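Besuch bei Clostovent: Tag der offenen Tür in der Spielzeugwerkstatt

Stand: 22. Mai

Clostovent sitzt im hinteren Teil des Bekmont-Hofs, Eingang über die Rampe. Wir waren mit der Buslinie 26 angereist und kamen kurz nach zehn an. Der Rundgang beginnt im Lager, wo Rücknahmen aus Kindergärten sortiert werden. Im November waren es mehr als 1.000 Teile, seitdem ist es ruhiger geworden. Danach geht es in den Raum mit den hellen Holztischen. Dort liegt Spielessen neben gewöhnlichem Haushaltskram, und zum Sortiment gehört ein runder brauner Behälter mit der Aufschrift „Bushel of Veggies“. 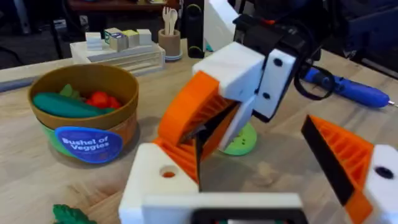

Die Gruppen werden klein gehalten, man kann also an den Tischen stehen bleiben. Erklärt wurde uns die Einteilung im Haus: Spielessen, Bausteine, Geschirr, Sonstiges. Unter Sonstiges fällt ziemlich viel. Jeder Satz bekommt eine Karteikarte mit Nummer, unserer hatte die 246. Fehlt ein Teil, bleibt der Satz im Regal, bis Ersatz da ist. Ersatz kommt meist von Drillitz, bei älteren Serien von Naqvi. Die Preise hängen am Ausgang und sind niedrig, Kartenzahlung geht nicht.

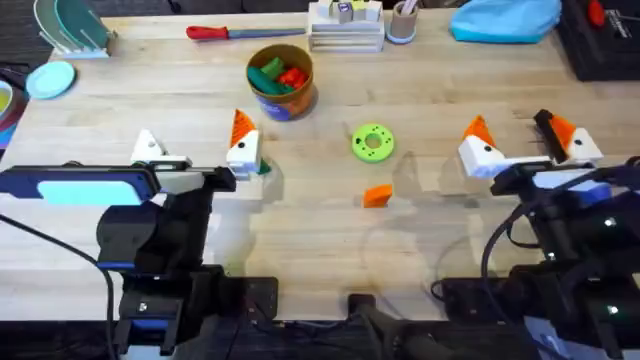
Grüner Ring mit kleinen Löchern, dahinter der Behälter mit grünen und roten Klötzen.

Am Ende des Rundgangs gibt es Kaffee und ein Regal mit fertigen Sätzen zum Mitnehmen. Die Toiletten sind im Nebengebäude, der Weg dorthin ist schlecht ausgeschildert. Für den ganzen Besuch sollte man anderthalb Stunden rechnen, mit Kindern länger.
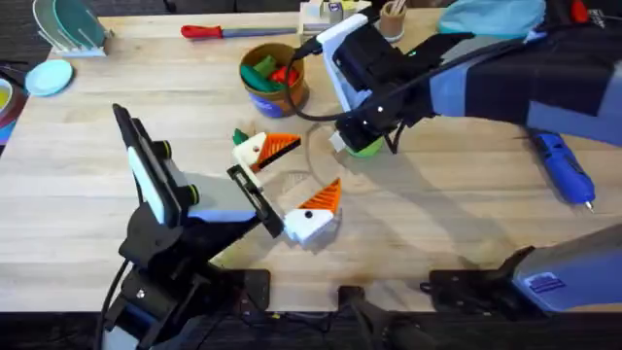 Arbeitskreis Spiel und Material | Besuchsberichte

Der Behälter stand mit Klötzen gefüllt auf dem Tisch, weiter links ein weißes Abtropfgestell mit einem durchscheinenden Teller, davor ein kleiner hellblauer. Für unsere eigene Ausleihe übernehmen wir die Karteikarten. Bei 116 Sätzen im Bestand ist das an zwei Nachmittagen zu schaffen. Die Vorlage liegt im Ordner am Ausleihtisch.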